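4. Setting Up a Sample Giveaway in Gaselico

Gaselico will tell you how many people "engaged" with your giveaway. Treat that number with suspicion until you have done the steps below. Cadi Jarman ran the Horkside pop-up on default settings and got 3,000 engagements from a box of 90 samples.

1. Open Campaigns and choose New Giveaway.
2. Type a name. Use the town and the month, such as Prondley September.
3. Set Stock to the number of samples in the box. Leave "Estimate for me" off.
4. Under Count As, clear Passersby and Likely Interest. Keep Handed Over.

Note: Likely Interest comes back on if you copy an old campaign. Check it every time.
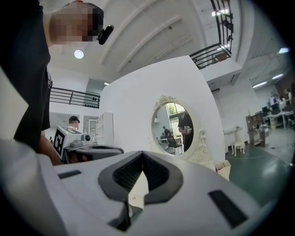
Staff cards come next, and they matter more than the help screen suggests. Each person on the stand needs one, with a name and a head-and-shoulders photo. Plain clothes are fine for it; a black T-shirt like the one at the upper left will do. The software claims a friendly photo lifts sign-ups by 8 percent. We have seen no proof of this.

5. Go to Team and add each staff member.
6. Give only one person the Close Stand permission.
7. Press Sync and wait for the gray check mark. A green one only means the request was sent.

Caution: Do not press Sync twice. The Maihi launch ended up with two copies of every card, and Keegan Paewai had to merge them by hand.

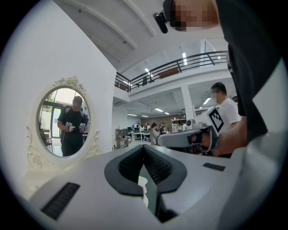
Hand-over mode is meant for staff who have both hands busy, or so the sales page says. In practice you need one hand free to tap the screen. Anyone gripping something, as the person in black on the right is doing, should leave the tapping to a partner. Voice tapping exists, but it also hears the next stand.

8. Turn on hand-over mode and tap once for each sample given out.
9. At closing, count what is left in the box and enter it under Returned.
10. Compare the two totals. If they differ by more than three, trust the box.

Note: The "Smart Correct" button makes the totals match by changing yours. Leave it alone.

For exporting results, see section 5.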